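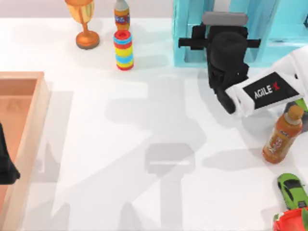 The reader who wrote in after my last post wanted to know why I was making such a fuss, as you could surely just call the bank, explain that your mother was in the hospital, and have them talk to you. I read that comment twice at 8 in the morning with the phone already on speaker, playing me a pan flute.

No, you cannot just call the bank. I called the bank. I called the pension people, the phone company, and the outfit in Edton that holds her supplemental insurance, and every one of them was very sorry to hear about my mother and would be delighted to discuss the matter with my mother.

So, for that reader and the others who asked, an update on the Great Signature Project.

The state form for a financial power of attorney is free and runs to eight pages, four of which are warnings. You initial the powers you want to give. Real estate, initial. Stocks and bonds, initial. "Operation of entity or business," which I suppose covers her tomato stand. My mother initialed everything except gifts, and gave me a look while she skipped it. We had it signed in front of a notary at the Wireck branch library, who charges $4 a signature and has a very good stamp.

I thought that was it. I had a document! I made copies, bought a folder and felt like a person with a briefcase.

The insurance people took it right away. The phone company asked me to upload it to a page that only accepts files smaller than the file. And the bank said, kindly, that they prefer their own form.

Their own form is six pages and says the same things in a different order. I asked what was wrong with the state one and was told there was nothing wrong with it, it would just have to go to Legal. I asked how long Legal took. The woman at the desk looked off toward the drive-through window for a while and said it varied.

My mother was out of the hospital by then and perfectly able to sign, so we did the bank's form too. That meant a second trip, a second notary, and a long talk in the parking lot about whether I was trying to put her away. I was not. I was trying to pay her water bill, which was $75 and by that point had a late fee attached.

A few things I'd do differently, for anyone at the start of this:

Ask each place first whether they have their own form. I'd have saved us a trip.

Sign more than one original. Some offices want to see real ink and will hold on to it for days. I have one original, and at the moment it lives with the pension people.

Read the part about when it takes effect. Ours starts right away. A friend's only kicks in once a doctor signs a letter, and getting that letter has become its own project.

Medical stuff is a separate form. I knew this and still managed to turn up at the Jamari clinic with the wrong folder.

We did pay a lawyer in the end, at Bhatt, the little office over the shoe repair. It was $500 for both documents, reviewed and re-signed, and I grumbled about it all the way home. My mother said it was her money and asked if I'd like to see the form.

The phone company still hasn't written back. I'm told they have her down as the only authorized user, and that she can add me any time by logging in with the code they'll text to the phone they've shut off.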